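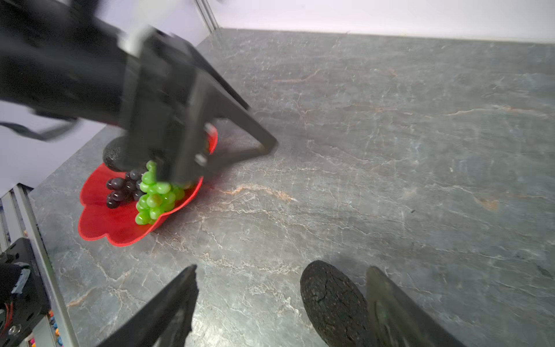

Getting old magazine ads out without wrecking them

I have 316 vintage ads in my spare room and I tore the first dozen or so out by hand, which I still regret. Lay the magazine flat, slide a piece of thin cardboard under the page, and run a sharp craft knife down the gutter along a metal ruler. Go light, two or three passes. If the magazine is stapled, skip the knife completely! Bend the staples up with a butter knife and lift the whole sheet out, and you'll often get a second ad on the other half (I got a lovely Kahraman coffee page that way, with the jingle printed in full).

Keep the date with the ad. I write it in soft pencil on a slip of paper and tuck it in the sleeve -- never on the page itself, and never on a sticky note. The glue stays behind.
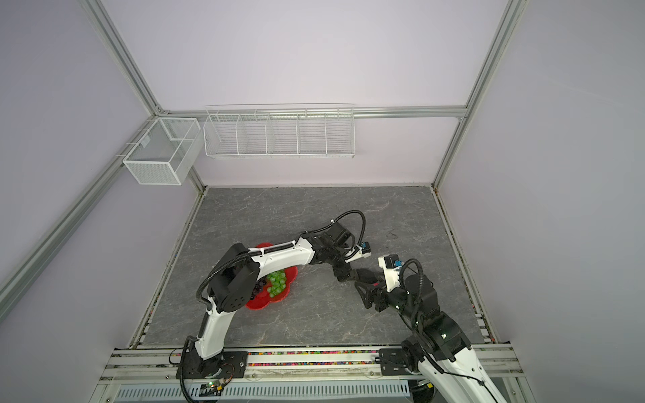 Flattening and de-stinking

Creased pages go between two sheets of plain white paper, under a stack of heavy books, and then I leave them alone. Peeking at them every day doesn't help, and I say that as a peeker. Please don't iron them. I ironed a Parkura soap ad and the shine came right off the lady's bath bubbles.

For the basement smell, put the pages on a cake rack inside a lidded plastic tub with an open dish of baking soda on the bottom. Don't let the soda touch the paper. Most of mine from the Drolley flea market needed a week, and one detergent booklet went in around Labor Day and was still ripe at the end of September.

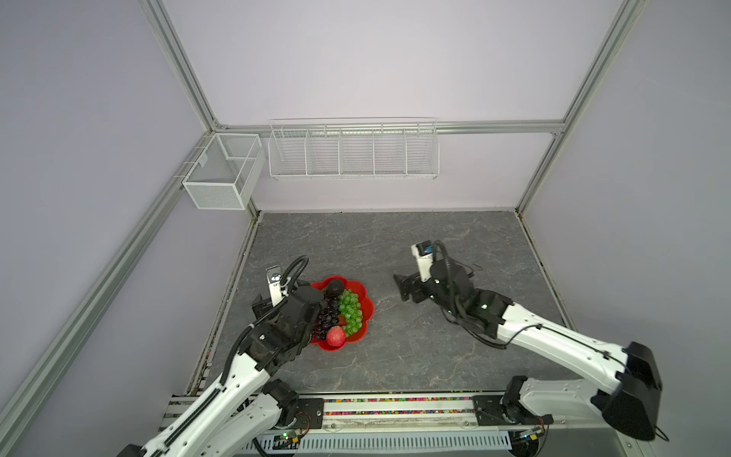
Picking a mat color is where I used to freeze up, because old ads are loud to begin with. What works for me is pulling one of the smaller colors out of the artwork and leaving the biggest one alone. Say you had an ad that looked like that red plate with the green and purple grapes on it: a red mat would swallow the whole thing, but a dusty grape purple or a soft green would sit back and let the plate do the selling. Buy one sheet of mat board and cut a few corner pieces to hold up against the ad before you commit. Hang the finished frame away from direct sun, and not over the stove.

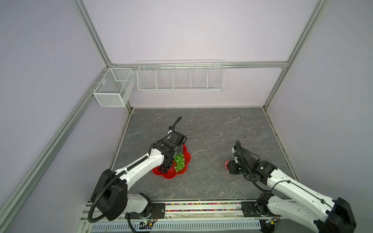
Ads I haven't framed yet get sorted by what they're selling, so soap with soap and soup with soup. I tried sorting by year and could never find a thing. Big pages live flat in a drawer, but the little stuff (coupons, recipe leaflets, trading cards) does well standing up in something like that long white wire basket with the five compartments, one product to a compartment. Put each piece in a sleeve with a stiff backing first or it'll slump and curl.

Comments (3)

saltinetin: What about newsprint? Mine are so yellow they're nearly brown.

pagepeeler: I use an old cutting board under the knife, same idea. My poor kitchen table has 13 scars from before I learned.

saltinetin: Never mind, found your newsprint post!

Recent posts
Newspaper ads: slowing down the yellow
Cleaning a rusty advertising tin
My 50 cent frame haul
Hanging a tin sign on plaster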